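Thyroid follow-up registry adds regional clinics

2 min read
February
By Yiğit Sarıgül

A registry tracking patients after thyroid surgery will accept records from regional clinics for the first time, following a change to its data rules approved last month.

The Jilov Thyroid Registry holds 2,938 patient records, all submitted by metropolitan hospitals. Under the revised rules, a general practice or visiting specialist clinic can enrol a patient directly, provided the operation report and at least one post-operative calcium result are supplied with the enrolment form.

Registry coordinator Consuelo Cuautle said the earlier rules had excluded patients who had surgery in the city and then returned home for the remainder of their care.

"We had the operation and the discharge summary, and then nothing further," she said. "The blood tests were being done. They were being done somewhere that had no way of sending them to us."

Of the existing records, 889 have no entry beyond the six-week review. The registry cannot determine from its own data whether those patients stopped attending, moved, or continued treatment with a clinic outside the scheme. They are currently listed as incomplete and left out of the long-term analysis.

The registry collects calcium, parathyroid hormone and thyroid-stimulating hormone levels, along with medication doses and any voice or swallowing symptoms recorded by the treating doctor. Results are requested at six weeks, six months and 12 months, then yearly. Permanent low calcium is defined for registry purposes as a continuing need for calcium or active vitamin D supplements at 12 months after surgery.

Regional clinics will enter results through Dralow, the web form already used by the hospitals. A shorter version has been prepared for practices with few eligible patients. It leaves out the surgical fields, which will be filled from the operation report by registry staff.

Laboratory reference ranges have been the main technical difficulty. Hospital laboratories in the scheme report calcium corrected for albumin, while several regional services report the uncorrected value and list albumin on a separate line. The form will now require both figures — the correction will be applied centrally, using one formula for all sites. Assay type must also be recorded for parathyroid hormone, as results from different platforms will not be pooled.

The first 60 regional enrolments will be checked by hand against the source documents. If the error rate is no higher than that of the hospital sites, checking will drop to the standard one record in 20.
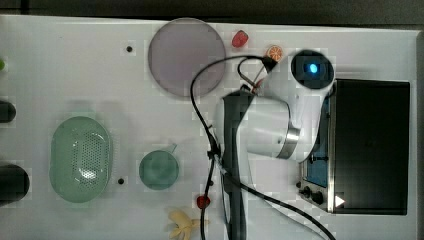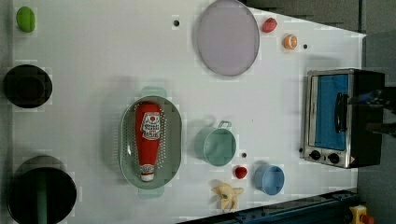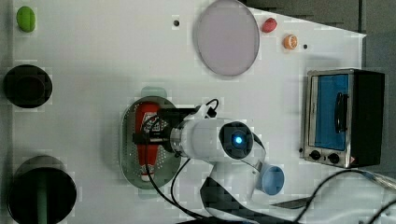
Patients already on the registry do not need to enrol again. Those now seen at a regional clinic will be sent a one-page consent form naming the new site, and their earlier results will stay attached to the same record number. A patient who does not return the form will remain on the registry with no new data added.

Consent for research use is separate and may be withdrawn at any time. Withdrawal removes the record from future analyses but does not alter reports already published.

Funding for the regional sites covers two years of data entry and one part-time position, to be based at the Siu Clinic. It does not cover the cost of additional blood tests. Clinics are asked to submit results from routine care and not to order tests for the registry alone.

The registry expects to pass 2,000 records with complete 12-month data before its next report. That report will present hospital and regional results separately, as the regional group will be too small for a direct comparison of complication rates.

Enrolment forms are available to practice managers from the registry office.

Comments (3)

marg_t
Had my total thyroidectomy in the city and my GP does all my bloods up here. Does she have to sign up or do I ask for it?

pathlab_rob
Good to see albumin made mandatory. They should ask for the collection time as well, our samples travel a fair distance before they're spun.

D. Whelan
Is hemithyroidectomy included? The article only says thyroid surgery.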